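2025-03-06, open day, sim corner

Visitors started at ten. We had the second-best monitor and the wobbly table, Wouters had the hall with the coffee. Build 457 of the hallway world, two-arm model, grippers open at start. Told myself I would not touch the lighting the night before. Touched the lighting.

Ran the corridor task first, since people understand a door. The Trevwood group asked whether the robot was going through it or just admiring it. Fair. 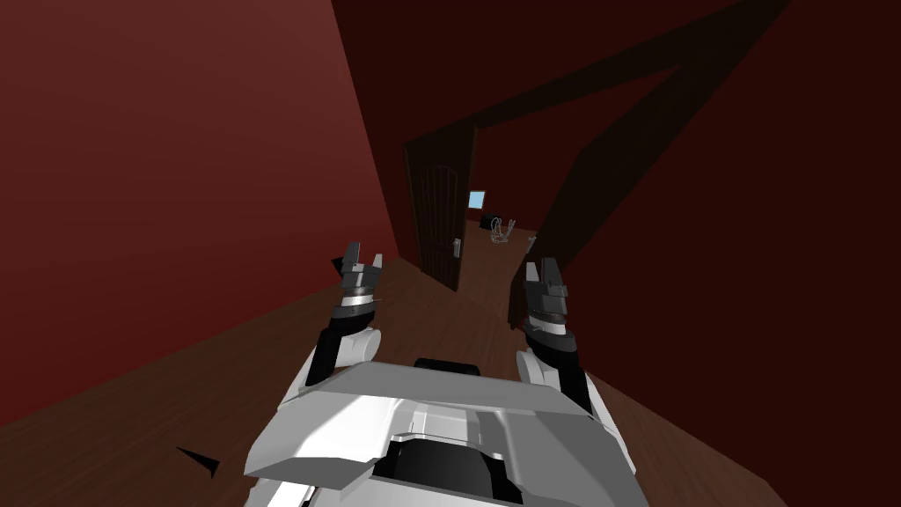 A parent near the back wanted to know why we don't let the real one drive around, since that was what the flyer promised. I said the flyer was written in July and the real one was at Nomaston getting a new shoulder. She took a pen and left.

Sim held 46 frames a second on the demo laptop until someone from Irnanex asked for the wrist view as well, and then it didn't. Restarted twice. Guest book says 78 signatures, a few of them in the same handwriting.

Wrist view notes: red walls this dark give the depth estimate nothing to chew on. Same complaint as last year, same walls. I showed it to visitors anyway and called it a hard case.

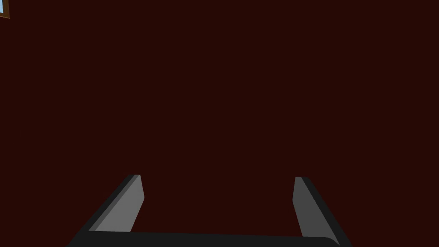
Want to try a noise texture on the walls before the next open day, and put the range limit back to 300, which I had raised for the big room and forgotten. Also to do: longer HDMI cable, kill the screensaver, and ask who printed the flyer. Logs are on the shared drive under openday, except the first run, which I overwrote with the second.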